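Pomier open metal bin: a grown-up answer to a question I had managed to avoid

I have owned a lot of containers. Wicker ones that shed, fabric ones that slump, a plastic crate whose corner broke off in my hand one January. What I had never owned was a metal bin, on the grounds that I am not a skip. Then Man-sik Bang, who edits these pages and has opinions about my desk, suggested I review one.

The Pomier is an open grey metal tub with sloping sides and a flat floor. No lid, no dividers, no little slot for your phone. The leaflet runs to 11 languages and in all of them it says, more or less, put things in it. I paid 297 for mine including delivery, which made my eyes water, and the man who brought it up the stairs looked no happier.

The sloping sides are the selling point and I'll admit they work. In a straight-sided box, anything small ends up wedged in a corner and you go in after it with your fingernails. With the Pomier, small things slide down to the floor and stay there, out in the open, where you can see them and feel bad about owning them. My old Orozco crate was deeper and held more, and I never found anything in it again.

The floor is where the trouble starts. It arrives with a lovely even finish that lasts until you put something in it. I had pale scratches by the end of the first week and cloudy patches soon after, and no amount of rubbing with a soft cloth has shifted either. Pomier calls this "character". I call it a scuffed floor.

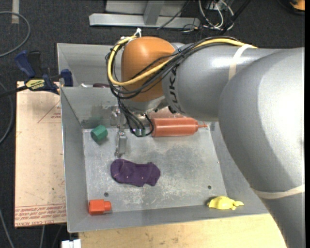
Bottle, block and company on the bin floor. Note the scratches.

It is also loud. Drop a block in from any height and the whole street knows you are tidying. I tried a sheet of Stiren matting in the bottom, which cured the noise and promptly slid into a heap at one end. The matting now lives under the washing machine.

Cleaning is easy enough. Mine gets a wipe with warm water and washing-up liquid, then a dry with an old tea towel. Smudges low on the walls are the stubborn ones and I have stopped trying.

If you want something prettier, the Kika basket costs less and weighs next to nothing, though mine went out of shape in 5 months. The big Pomier is 700 and I can't think who it is for.

Four stars. I'd take one off for the racket, but I already have.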